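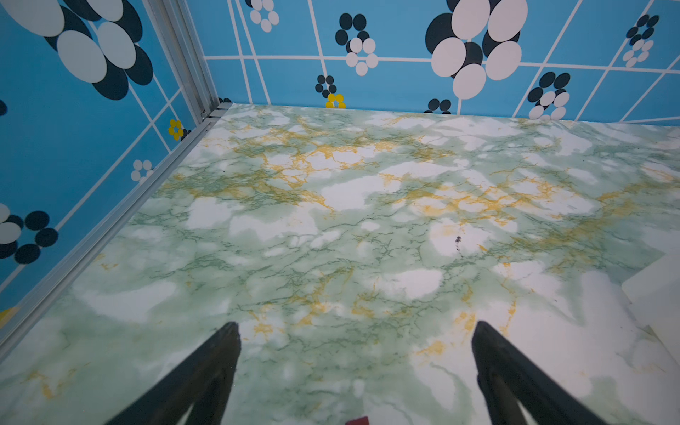 Marble print in mint green and white, with mustard veining.

Review: The Nendik Greco Bench at Trurthorpe Bus Terminal

I have spent a lot of my adult life sitting in places where the seats were clearly chosen by someone who never had to sit in them. Metal mesh that prints itself on the back of your legs, plastic buckets bolted so close together that you end up sharing an elbow with a stranger, those sloped ledges you are supposed to lean on. So when I heard that the rebuilt terminal at Trurthorpe had opened its upstairs waiting hall with 300 seats, all of them the Greco bench from Nendik, I did what any normal person would do and took the slow bus over from Botcombe to try one out.

My coach home had been pushed back two hours by the time I got there. I was delighted. (The woman at the ticket window was not used to this reaction.)

First impressions. The Greco is a long wooden bench with a high back, built in sections that join end to end, and the sections are set back to back down the middle of the hall with smaller groups along the windows. From the top of the escalator it looks a bit like a church, or one of those grand old railroad waiting rooms you see in movies, and I mean that as a compliment. The wood is a warm honey color with rounded edges everywhere. I ran my hand along the whole front lip of one section and couldn't find a sharp spot or a visible screw.

Then you sit down, and oh, it's good! The seat tips back just enough that you settle into it, but you can still get up without rocking yourself forward three times first. The back reaches my shoulder blades and curves in where my lower back wants something to push against. I'm on the short side and my feet were flat on the floor, a thing that almost never happens to me in a public building. A very tall man across from me had his legs stretched out and seemed perfectly content, though he may have been asleep.

The armrests deserve a paragraph of their own. There is one between every two seats, so couples and parents with small kids can sit side by side with nothing between them, and people on their own still get one solid arm to push up from. They're wide and flat on top. My coffee stood on mine the entire time and I never once worried about it. I would have liked a shallow rim around the edge, if anyone at Nendik is taking requests, because a phone laid down flat will slide if your neighbor bumps it.

Storage is the part I keep telling people about. The space under the seat is completely open from front to back, no crossbar, and it is tall enough for a carry-on lying on its side. My backpack went under with room for my boots if I had felt like taking them off. You can hook a strap around the leg too, so I could doze a little without clutching everything to my chest. The cleaning crew must love it. I watched one of them run a wide mop under an entire row in a single pass and barely slow down.

Power is decent. Each section has an outlet panel on the front face below the seat, with two regular sockets and a pair of USB ports. The location is smart for people with short cords, but you do have to feel around for it between your knees, and the first time I tried I poked my own shin pretty hard. The panel on my first seat was dead. I moved down one section and that one worked fine, so I'll put it down to opening-month troubles.

Noise was a nice surprise. I had expected the hall to be an echo chamber, being so tall and so hard all over, but the high backs break up the sound and you can have a conversation at normal volume. Announcements come through speakers in the bench ends, turned low, and I understood every word. I can't remember the last time I could say that about a bus station. It does mean that if you wander off to the snack counter you miss them, so keep an eye on the board.

Now for the gripes, and there aren't many.

There's no cushion. For the first hour I didn't miss it at all. In the second hour I did start shifting around, and by the end I had folded my scarf under me. Anyone who deals with hip or tailbone pain should bring something soft.

The window groups get the afternoon sun straight on, and by four o'clock the wood there was warm enough that people were drifting back to the middle rows. A shade would fix it.

And the wheelchair spaces, while generous, are all at the ends of the rows. You can park right beside a friend, which is great, but only if that friend gets the end seat first. A gap or two in the middle of a row would be kinder.

I should mention that the downstairs bays still have the old mesh seats. The sign says they'll be swapped out in March. If your bus leaves from down there, wait upstairs as long as you dare and then take the escalator down when boarding is called. I left it fairly late and had no trouble at all.

I've sat in airport lounges that cost real money and weren't this comfortable. The Greco looks lovely, it holds your coffee and your bag, and it treats people waiting for a bus like guests, and I would happily miss a connection in Trurthorpe again. Botcombe is supposed to be redoing its own station and I have already written to the city to ask what they're planning to put in it. No answer yet!

Comfort: excellent for the first hour, good after that
Storage: excellent
Power: good, once you find it
Looks: gorgeous
Would sit again: yes, gladly, and with a scarf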